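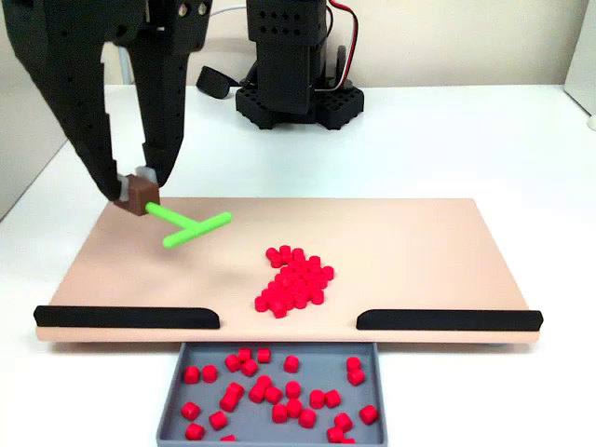

Wandholm Sweep Board Set

73 shares

We've wanted to put this set on the site since July, and we're so pleased it finally has a page of its own. The Wandholm is a counting and clearing board: a wide, flat work surface, a small bright pusher, a grey tray, and a big supply of little red cylinders to move around. You spread the pieces out, count or group or sort them however you like, and then sweep them through the opening at the front and into the tray. It's a simple idea and we have spent far too many lunch breaks playing with it.

The board

Light beige, flat all over, with plenty of room to work. Two rounded black rails run along the front edge, one from each corner, and they stop short of each other so there's a gap between them. Put the board at the edge of a raised surface, or up on blocks, with the tray under the gap. The rails keep stray pieces from going over the front while you're pushing (mostly! a really hard shove will still send one flying). The pale color was Natalia Valdovinos's choice. She tried darker boards first and kept losing track of pieces in the shadows, and the red shows up beautifully on this one.

The pusher

Lime green and shaped like a T, with a short handle and a long rounded crossbar. There's a small brown cube at the end of the handle, and that's the part you hold. We thought the cube would feel awkward. It doesn't! It gives you something square to pinch, so the bar stays pointed where you want it, and you can turn the whole thing with your fingertips to get behind a pile. Long gentle strokes work best. If you push down hard, the pieces at the front start tipping over.

The pieces

Short, shiny red cylinders with flat ends, so they'll stand upright and pack together in a lovely tight cluster. They come in a bag of 400, which is more than you'll want on the board at one time. Start with a couple of handfuls. Once you can bring a cluster down to the gap without it splitting around the rails, add some more.

The tray

Plain grey. Lift it out, pour the pieces back onto the board, start again.

In the box

Board with both rails fitted
T-shaped pusher with cube grip
Tray
Bag of 400 red pieces

Who's using it

Mindora has a board at its family table, and the Bloxham store keeps one out near the window if you'd like to try it before ordering. Grown-ups tend to stay longer than they meant to. The pieces are small, so please keep the set away from children who still put things in their mouths.

Care

Wipe the board and pusher with a damp cloth and dry them before putting them away. Crumbs under the rails come out with a soft brush. The pieces can be rinsed in a bowl of warm water and left on a towel overnight.

Spares

Lost pieces are a fact of life with this set, so we sell refill bags as well as single pushers and trays. Rails can be replaced too. Write to Stevach and tell us whether you need the left or the right, as they're packed separately.

4 comments · 2 shares this week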